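30th July

Today I sat again with the budget for the wristbands. Obsa Habte wants the numbers before he goes to Landville, and I promised them for tonight, so I must stop changing my mind. The offer from Keltport is 891 for one set, with bands for both wrists and the printed marker panels. Weldu is cheaper, but there the panels come separately and we would have to fix them on ourselves. I did this in January and I do not want to do it again.

My feeling is that we should buy 2 sets now and leave the robot arm for next year. The arm is what everybody likes to talk about – but without good recordings of hands it will have nothing to learn from.
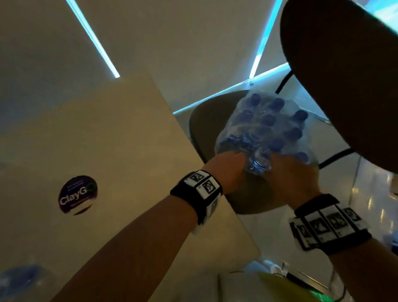 Vol. 2, p. 50

Lifting and holding is the work I plan for first. A pack of water in shrink wrap is a good test for us, as the plastic is crinkled and both hands must take hold of it. The panels on the bands have to stay flat and easy to read while the wrists turn. I wrote in the plan that spare panels are a separate line, 167 for the year. Obsa will say it is too much. I will keep it in.

Still open is the delivery. Vidmont can store the boxes for us, but I did not yet ask what they charge. I will call them tomorrow morning, before the coffee if I am brave.

Sent the table to Obsa at ten. Forgot to attach it, sent it again.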